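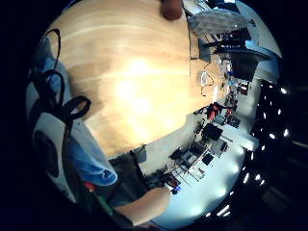

Dec 25, 2009

Went in to the office at Trodport after breakfast. The heating was off in the corridor but the big room was warm enough to sit in a shirt. I had told myself I would sort the cables before the new year and today was the only day with no phones going.

I took the big wooden table because it is the only surface in the place that isn't a desk with somebody's work on it. I like that table. It came from the old Leston building and the top is pale and streaky, and when the lights are on it shines in the middle so that you have to move your head to read anything. Must ask about a blind or a different bulb.

Black cables first. There are far more of them than I thought and they had all knotted together in the box under the shelf. I hung them in loops over the table edge as I went — it keeps them off the floor and I can see the ends. The white ones coil up small and behave themselves. The black ones don't. There is a thin one with red and green on it that I can't place at all. It might be from the Fikre job, in which case it should have gone back in June with the rest.

Stopped at eleven for tea and the last of the ginger cake.

After that I did the labels. Masking tape folded over near the plug, writing on both sides. The marker gave out halfway and I had to use biro, which you can hardly read. Three cables had no plug at one end and went in the bin. Three more are in a bag for testing, as I am not sure of them.

I left the shelf alone. It wants doing properly, everything off and wiped down, and that is a morning by itself. The red chair still drops when you lean back. I have been meaning to look at it since the move and I didn't look at it today either.

Did the meter on the way out, 3,942. The Trolomlow invoice was on the mat with the cards. It is for 400, less than they quoted, so I will pay it before they notice — no, I will ring them after the holiday and check.

Home by two. Roads empty, some ice by the bridge. Cold meat and potatoes for dinner and then I fell asleep in front of the fire. My back aches from bending over the table. Need to buy a new marker, more tape, and a second box with a lid, so the white cables can be kept apart from the others.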